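Home Notes Reading list Contact

Comparing two wrist camera placements in simulation

Last updated: 4 November 2025

Readers of the earlier notes will recall that the Tallar controller was to be assessed against the older Jirkance stack on a single cabinet task before any hardware was purchased. That comparison has now been completed for the simulated portion, and the present note records the outcome together with some observations on the camera, which proved to have a greater influence on the results than I had anticipated.

The arm and the parallel-jaw gripper were held constant throughout. Each controller was given 200 attempts at approaching a cabinet door from a fixed set of starting poses, with the door model taken from the Skutora kitchen collection. I selected that model for its dark brown finish and routed panels. A plain white door had been used in the spring, and both controllers handled it with so little difficulty that the figures were of no use to anyone.
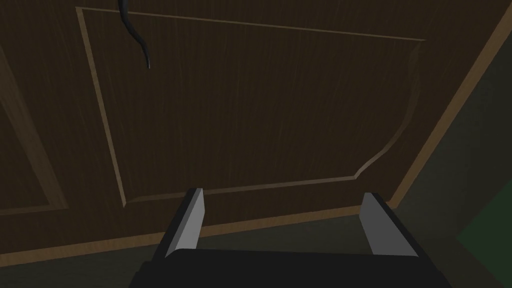

The wrist camera was mounted in the first of the two positions under consideration, low and immediately behind the palm. Its principal advantage is that both fingers remain in view during the approach, and any asymmetry in the jaw opening may be detected without recourse to the joint encoders. Its principal disadvantage is that the palm occupies a portion of every image which might otherwise be devoted to the target. Ayane Ichikawa, who kindly reviewed a draft of this note, prefers the second position, 40 millimetres further forward, and has argued the point at some length. I remain unpersuaded, although her objection regarding wasted pixels is a fair one.

Lighting was kept deliberately low. Under the default lamp settings the panel moulding is picked out so strongly that an edge detector of almost any quality will find it. Under the dimmed settings, the grey inner faces of the fingers and the tan edge of the door carry most of the contrast, and the remainder must be inferred from very little. 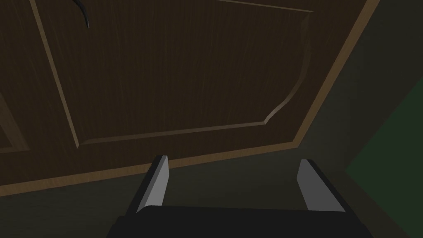 Jaws open beneath the lower edge of the door, dimmed lighting.

With respect to the controllers themselves, Tallar produced the smoother approach and was the more tolerant of a poor initial estimate of the door's orientation. Jirkance was quicker to settle once the estimate was sound. The difference in settling time would matter on a production line; it is of little consequence in my spare room. Tallar also requires its camera calibration in a separate file with its own colour profile, and the documentation on this subject is thin. I lost the better part of an evening to it.

I should note a fault of my own. In 3 of the Jirkance batches the gripper had been left at the previous finger width, and those batches were discarded and repeated. The repeated figures are the ones I have relied upon here.
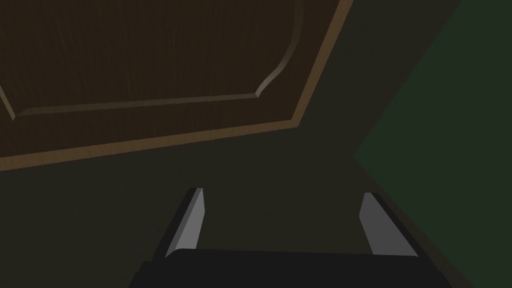

The corner of the door and its curved moulding, with both fingers spread.

Oblique views such as these continue to be the most troublesome for both systems. The pose estimator I have been using, Vũ, was tuned by its author on views taken much closer to square, and it tends to place the lower corner too far to the right when the door is strongly skewed. I have begun to retrain it on a set of steeper angles – a slow business on the one graphics card available to me – and expect to have something to report in December.

The forward camera position will be tested on the same 4 starting poses, in fairness to Ms. Ichikawa. Correspondence on the calibration file format would be most welcome, particularly from anyone who has persuaded Tallar to accept a profile it did not generate itself.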